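4.3 Rules for the handling of closed containers

The draft rules of the Condomik working group contain 7 points on the handling of containers by a single arm with a two-finger gripper. In this section we discuss only the three points which caused disagreement between the sites, namely the marking of the lid, the view of the wrist camera and the condition of the work surface.

The first point says that a container with a screw lid shall carry a mark in a colour which does not appear elsewhere on the container. At Kinano, red tape was chosen for this purpose. The mark must be visible from the wrist camera at the moment when the fingers are open and the lid lies between them. We consider this the most useful of the rules, as a transparent container on a pale table gives few edges to the detection software. The rule does not say how wide the tape should be, and in our opinion it should.

The second point concerns the approach. The operator shall stop the arm before contact and compare the wrist view with a stored reference view. If the lid is not fully inside the image, the approach is repeated from a greater height. For the first 200 trials this check was made by hand. 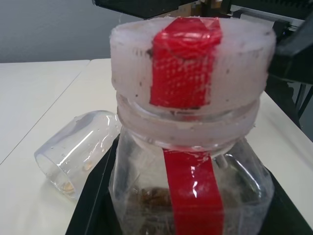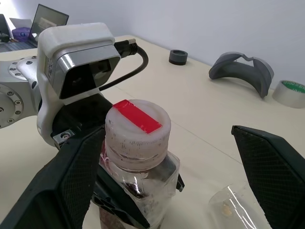 Figure 6. Clear containers with white lids marked by red tape, seen from a wrist camera.

Horacio Lagos objected, in his written reply to the draft, that a coloured mark teaches the system to look for the mark and tells us little about its skill with lids. He asked that at least 70 of the 300 planned trials be carried out without any mark, and that the two groups be reported in separate tables. "A rule for good practice should not make the task easier without saying so," he wrote.

We accept this objection in part. The separate tables have been added to the reporting form, but the number of unmarked trials is left to each site, because the Brerkberg site has fewer hours available on its arm.

The third point requires that all objects left on the table during a trial be written down before the arm moves, also when they are outside the planned path. Here the sites agreed on the aim, but the wording "all objects" was found too strict for daily work. The present version speaks of objects within reach of the open fingers.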